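Davano Workrooms – Monthly Inspection Checklist
Room 2, butcher-block table and surrounding floor
Sheet 651. Inspected Sun 1 September. Previous sheet: January.

1. Tabletop surface
Strips checked by hand for raised edges and splinters. PASS
Comment: Oil again before winter with the Fleller product already in the cupboard.

2. Table stability
Pushed from each corner. PASS
Comment: Feet leveled at the last inspection – no further adjustment.

3. Pens and pencils
Points and caps checked, cracked barrels discarded. PASS
Comment: Two pencils discarded. Return all writing tools to the bin at the end of the day.

4. Potted plant
Pot to stand level, foliage clear of the rail. FAIL
Comment: Pot leans and leaves hang over the far rail. Move to the window shelf or fit a wider saucer (Cusi, stock no. 178). Water at the sink only.
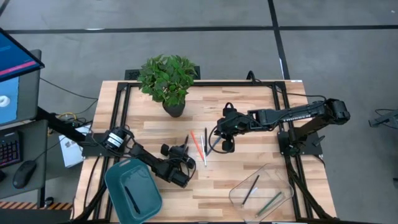

Item 4: plant at far edge of table, left of center.

5. Floor
Concrete swept, black stripes checked for lifting. PASS WITH COMMENT
Comment: Flat dark object on the floor behind the plant to be picked up. Trip hazard on that side.

6. Cables
Jackets and plugs checked for wear. PASS
Comment: None.

7. Lighting
Stirko lamps tested, both switches. PASS
Comment: Slight flicker at start, clears in around 2 seconds. Recheck next month.

Open items: 4, 5
Copy to: Davano office, door folder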